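Color Under Poor Light

Paint retailers in Fakville still sell interior color from a chip viewed at a bright counter. Banafsheh Asadi, a lighting consultant in Tument, measures the same chips at the levels found in a hallway after dusk. Lavender and gray become hard to separate first. Saturated red keeps its identity longer, though it loses apparent brightness against green. 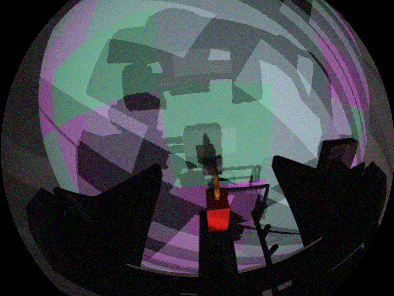 Testing at home

Paint 2 boards with 2 coats each and stand them upright, away from the window. View them at noon and again after sunset with only the room lamps on. Wait 3 minutes before judging the evening view. Afshin Sadeghi, who mixes color at Esfahani, also advises checking the trim, as a white with a green undertone shifts more under warm bulbs than the wall does.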